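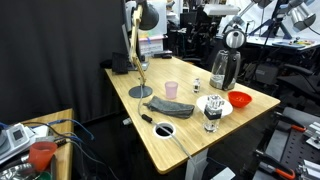 My sister-in-law told me over the phone that I was being a crank, and that the Kakinance app had saved her real money since October just by telling her when to run the dishwasher. She had a figure ready, too: 1,555 kilowatt-hours last winter, 1,267 this winter. Same house, same two teenagers. What did I have to say to that?

I said it was a warm winter. She said it wasn't that warm.

So I've been chewing on this for a while, and I still don't buy it. I'm not saying her bill is wrong. I've seen her bill. But the app went in the same month she replaced the refrigerator, which was old enough to vote, and her older boy spent half the winter eating and showering at his girlfriend's place. Put those in one pile and the dishwasher in another and I know which pile I'd bet on. When your dishwasher runs doesn't change how much power it uses anyway. It might change what you pay if your utility charges by time of day, and hers charges one flat rate, day and night. I asked. She had to go look.

What bothers me is how these things keep score. I signed up for the free month to be fair about it, and on my second morning Kakinance told me I had an "efficiency score" of 100. Out of what? It didn't say. I had done nothing except make coffee and go to work. A week later I was down to a lower number and it suggested I might like the Pulletti smart plug, which it happens to sell, two to a pack. I went through the help pages looking for how the score gets worked out and found a paragraph about "households like yours." I live alone in a drafty upstairs unit with electric baseboards. Which households would those be?

I did buy the plugs. I know. I wanted to see what they said about the things I leave on all day, and they said those things use very little — a few cents here and there. The baseboard heaters are nearly all of my bill and you can't put a plug on them. The app had no opinion about the heaters at all beyond a little cartoon of a sweater.

For what it's worth, the thing that has made a difference up here is a roll of foam weatherstrip from Kolholm and an evening on my knees at the back door. I can't prove that either. I have one winter before and part of one winter after, and I was away for a chunk of it. But I can put my hand by the bottom of the door now and not feel the outdoors, and I didn't have to make an account.

She says I'd complain about free money. Maybe so. I told her to turn the app off until spring and leave everything else alone, then look at the bill. She says she'll think about it — she likes the little green leaf it gives her.

I canceled on the last day of the free month. It took four screens.

Print this post
E-mail this to a friend

Recent posts
The Tlapale water filter, six months in
Why I stopped rounding up at the register
Extended warranties, again
My landlord's "new" windows
Is the warehouse club card worth it for one person?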